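Plates, fruit and a white table: talking with Armindo Mota

Armindo Mota has run the tableware store at Flarudard for 19 years. The company rents plates, bowls, cloths and display food to furniture stores, model apartments and small theaters. He starts at 8 in the morning and likes to have the first order on the table before the phone rings. We talked over coffee, and then for a good while longer between the shelves.
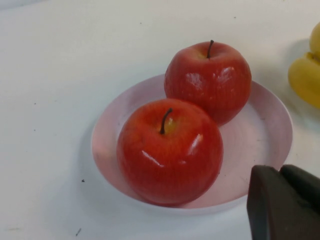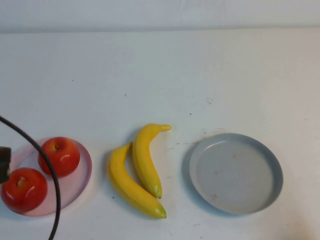
Red apples on a pink plate. 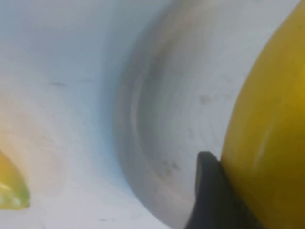 Mota's work begins with an order sheet, and most order sheets say very little. "They write 'kitchen table, cheerful' and that is the whole sheet," he says. He calls the customer back and asks what color the walls are, how far away people will be standing, and whether anyone is going to sit down at the table. Then he pulls plates. He tries everything on a plain white tabletop first, where he can see the colors without a cloth getting in the way. Two red apples on a pale pink plate is a pairing he is fond of, and one he had to talk customers into for years. They expected red to fight with pink. "Put them down and look," he says. "The plate goes quiet. It takes a bit of the white from the table, and then the apples are the only thing you see."

He did not come to this from design. His first job was in a restaurant supply warehouse called Peixoto, where he loaded trucks and later handled returns. Returns taught him about plates, he says. He learned which ones chipped at the rim, which ones scratched in the middle from knives, and which ones went dull in a machine after one summer. When Flarudard was looking for someone to take over the store room, the owner at the time, Arnaldo Coelho, asked him to come in and sort a pile of mixed stock. It took him all day.

"Arnaldo gave me the job when he saw I had put the ugly ones at the back," Mota says. Coelho is retired now and still comes in around November, when the theater orders pile up, to help wrap.

I asked what makes a plate good for display. Mota took a while over this. A low rim, he said, for a start. Fruit on a plate with a high rim looks like it has been stored there. With a low rim you see the whole piece, down to where it touches the plate. He also likes a plate with some light passing through it, as long as the table underneath is clean. On a dark table he would choose something solid – gray, usually, or a flat cream.

He has strong opinions about how much to put out. "Two pieces on a plate. Three if they are small. People order a dozen lemons and then they want to use a dozen lemons." One piece of fruit should sit in front of the other and hide a little of it, he says, and they should never be lined up side by side. He doesn't mind if one rests on the rim. "At home it rests on the rim. You put it down and you walk away."

Stems matter to him more than I would have guessed. He turns each apple until the stem can be seen, and he tries to have the two stems not standing up exactly the same way. Pears he lays down. Peppers he puts on a separate plate, or straight on the table, and he keeps yellow ones a little way off from anything red. A yellow pepper is the strongest color he has in stock, in his opinion, stronger than any of the reds. "If I put it next to the apples, you don't see the apples anymore. So it goes at the other end, and it goes down last."

Display food comes in two grades at Flarudard. The better grade is from a maker called Jinard and goes out to theaters and to photographers, who get close. The other grade is ordinary toy-shop fruit, and it goes to showrooms, where people walk past. Mota has no snobbery about it. The cheap kind is light, it survives being dropped, and children can handle it without anyone getting nervous. What bothers him is shine. A shiny apple under a strong lamp picks up white spots that can be seen from across a room. He has tried dusting fruit with talc, which looked like mold, and rubbing it with a dry sponge, which helped with some pieces and ruined others. These days he moves the lamp.

Real fruit he will use if a customer pays for it. He buys it the afternoon before and keeps it out of the refrigerator. Cold fruit sweats on the plate, he says, and leaves a ring.

Then there is the table. The trial table is white and he wipes it down several times a day, and it still collects specks and scuffs. Plates with an unglazed foot are the worst for this. They leave gray scratches when they are dragged, so new staff are told to lift and never to slide. He showed me how, with a thumb on the rim and the fingers spread underneath. It's slower and he makes people do it anyway.

"Small marks I leave," he says. "If I scrubbed out every one I would never send an order."

Packing takes up the other half of his day. Plates travel on edge, in crates with felt between them, never stacked flat. Fruit goes in a separate box, wrapped in soft paper, stems up. Basins and big bowls go in last and get filled with the lighter things, cloths mostly. A standard kitchen order fits in two crates and a box. The largest one he has packed was for Cirnadport, a housing developer, which opened several model apartments at the same time and wanted every table laid. That order took 200 plates, and he says he would not like to do it again with the shelves he had then.

What came back was the more interesting part. "You can tell who has been living with the things," he says. One apartment returned everything in the same paper, folded on the same lines. Another sent back a bowl of his fruit with a real orange in it, quite soft by then. A fork was missing from one set and two extra forks turned up in another, of a pattern he has never been able to place. He kept them. They are in a drawer marked "others," along with a sugar spoon, a few corks and a lid that fits nothing in the building.

He repairs what he can. Chips on the underside of a rim he smooths with fine paper, and the plate goes back on the shelf with a pencil mark on the foot so that it is used on a low table. Cracked plates he throws out the same day. A plate with a fine crack may hold for months and then go in somebody's hand, and he had that happen once at Peixoto.

I asked whether he sets a careful table at home. He laughed at that and said his wife does the table. He cooks, soups mostly, and they eat from a set of 33 mismatched plates that came from both their families and from markets. He has never tried to match them. There is a fruit bowl on the counter and he leaves it alone, except for the bananas, which he takes out and hangs on a hook.

The phone rang while we were at the sink. It was a furniture store that had ordered a green tablecloth and now wanted blue. Mota wrote it down, asked about the walls, and went to look at what blue he had left.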